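Zavura Two-Arm Table Cell
Set-up and Operating Guide

Section 7. Dropped Objects, Grip Faults and Stops

7.1 When to use this section

Use this section when an arm has let go of an object, closed on nothing, stopped in the middle of a task, or pushed an object into a rack or stand. It covers faults that an operator can clear at the table. Faults inside a wrist module or an arm joint are covered in Section 9 and must be left to a trained technician.

In this guide, "right arm" and "left arm" mean the robot's own right and left. The table camera looks at the robot from the other side, so the right arm appears on the left of the camera view. Check which arm you are dealing with before you enter a command. Moving the wrong arm is the most common operator error reported to the Bremik service desk in Fliritstead.

WARNING: Do not reach over the table while either arm is powered. An arm that has stopped on a fault can move again without a sound or a light to warn you.

CAUTION: Broken ceramic is sharp and can work its way into the gripper fingers. Wear cut-resistant gloves for any cleanup.

7.2 Fault codes

50 Grip lost. The fingers closed further than the object allows. The object has slipped or dropped.

51 Grip not reached. The fingers met something before they reached the set width. Usually a handle was caught between them.

54 Contact while moving. The arm, or the object it is holding, has touched the table, a rack or the other arm.

238 Arms too close. The planned paths cross inside the clearance set for the cell. Both arms hold position.

Codes appear in the Talebi control panel next to the name of the arm. If both arms report a code, clear the one that appeared first.

7.3 Clearing a dropped object (code 50)

1. Press Hold in the control panel. Both arms stop and keep their grip.

2. Look at the arm that did not report the fault. If it is holding an object, lower that object to the table with the jog controls and open the gripper.

3. Press the emergency stop.

4. Wait until the panel shows "Power off" for both arms.

5. Remove the dropped object. If it has broken, pick up the large pieces by hand and use a vacuum for the rest. Check the table covering for chips.

6. Check the finger pads for cuts, grit or liquid. Wipe them with a dry cloth. Replace a pad that is cut through.

7. Check that no cable has been pulled tight or caught under an object.

8. Release the emergency stop and restore power.

9. Move both arms to the Home position, one at a time.

10. Run the grip test in 7.6.

Note: Do not press Resume after code 50. The task will go on from the next step as if the object were still in the gripper.

7.4 Handle caught in the fingers (code 51)

A mug picked up on its side can roll as the fingers close. If the handle turns into the path of the fingers, the gripper stops short. The mug may look secure but will often fall when the arm lifts.

1. Press Hold.

2. Jog the arm straight down until the mug rests on the table. Use the slow setting.

3. Open the gripper fully.

4. Jog the arm up and clear of the mug, then press the emergency stop.

5. Turn the mug so that the handle is outside the finger path.

6. Restore power and repeat the pick at slow speed.

If the fault comes back 2 times in a row with the same mug, take the mug out of the task. Very thick handles and tapered bodies need their own grip setting. See Section 5.

7.5 Arms too close, or contact while moving (codes 238 and 54)

These codes are most likely when both arms carry objects at once, or when a rack or stand has been shifted from its taught position. A stand that has moved a short distance is easy to miss by eye. Check its position against your set-up record.

1. Press Hold. Do not open either gripper.

2. Check both arms in the camera view. Note what each one is holding and what lies under it.

3. Choose the arm with the clearer way out. Jog it up first, then back toward its base. Do not move it sideways until it is higher than every rack, stand and hanging cup.

4. Do the same with the other arm.

5. Lower each object to an open part of the table and release it.

6. Press the emergency stop. Put any rack or stand back in its taught position and make sure it does not rock.

7. Restore power, move both arms to Home and run the grip test.

CAUTION: Cartons give way under pressure. If an arm stopped while gripping a carton, check the carton for dents and leaks before you use it again. Use empty cartons for testing. If liquid reaches a gripper or a cable connector, leave the power off and call service.
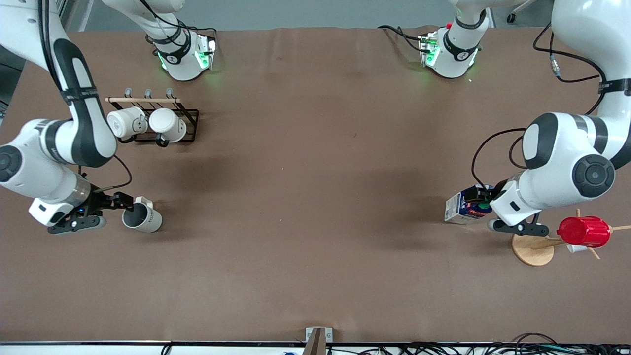 Figure 7-1. Both arms loaded: mug in the right gripper, carton in the left gripper above the table. Mug rack and mug tree in the work area.

With the arms loaded as in Figure 7-1, clear the left arm by moving it up before anything else. The mug tree stands just below the left gripper in the camera view, and a sideways move at low height can catch a peg or the cup on it. Treat the mug rack beside the right arm the same way.

7.6 Grip test

Run this test after any fault in this section.

1. Take all objects off the table except one plain mug.

2. Set speed to Slow.

3. Run Grip Test for the right arm. The arm picks up the mug, holds it just above the table and sets it down.

4. Watch the mug during the hold. It must not turn or slide.

5. Repeat for the left arm.

6. If either arm fails, replace the finger pads and test again. If it fails with new pads, take the cell out of use.

7.7 Reporting a fault

Save the log before you restart the control software. The log for the current session is lost on restart. Send it to Bremik service with the fault code, the arm, the object being handled and the name of the task. State whether the arm was moving or holding when the code appeared.

Continue with Section 8, Finger Pad Replacement.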